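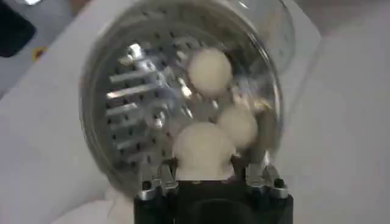
Slide 1. Clear container, perforated metal insert with raised slots, three white balls.

Speaker notes, "Small Kitchens, Shared Shelves", Tulside community hall, 08/01/2019

Leave slide 1 up while people find seats. Do not start on it. Say hello, say where the restrooms are, say the talk runs until the tea is ready.

Opening. Ask who has a drawer at home that will not close. Hands up. Then ask who knows what is in the back of it. Most hands go down, they did in Urkley too. That is the talk, really: things we own and don't reach for, and why.

Now go back to the slide. Point out the metal part first. Rows of small round holes, and on the left a group of long raised slots. Ask the room what they would call it. Expect "strainer" and "grater" both. In Pollock there was a long argument and I let it run too long - two minutes at most this time. Don't settle it. The name decides which cupboard a thing goes in, and if two people in a house use different names it gets put away in two places.

Then the container. You can see through it, so you know what you have without opening anything. Mention that clear glass and clear plastic are treated differently at home even when they look the same on a screen. Glass stays low, where a drop is short. Plastic can go up high, but keep it away from the stove.

Then the white balls. Someone will ask if they are dough or cheese. Throw it back to them. If the room says dough, talk about resting it under a cover and where the bowl sits while you wait, because that spot is out of use the whole time. If the room says cheese, talk about draining, and what you put underneath. Either way the point is counter space. Food that is waiting takes up as much room as food you are working on.

Slide 2 is the shelf plan. Text only, read it out for the back row. Nest by shape and keep round with round. Anything with cutting edges goes inside something else, edges down. Lids stand upright in a rack or a loaf pan.

Pause here for the handout. Start it from both ends of the room. It was slow at Brostdale because I gave the whole pile to the front.

Slide 3 is washing up. Holes are the trouble with any perforated metal. Rinse from the back so bits go out the way they came in. Use a stiff brush on the slots, brush along them and never across. Dry it before nesting. Water held between metal and a clear wall leaves marks, and people then think the container is scratched.

Cut this part if short on time: the story about the three colanders. It got a laugh in March but it takes over three minutes.

Exercise. In pairs, name one tool you would keep if you could only keep one with holes in it. Give them two minutes. Take answers from the sides first, they get missed.

Questions I should be ready for:
Dishwasher or not - check the maker's label, I don't give a general rule.
Dough sticking to metal - a light coat of oil or a cloth liner.
Where to take spares - the swap table by the door, clean and dry only, no chipped glass.

Put slide 1 back up for the tea break. Collect the spare handouts and the long extension cord before leaving.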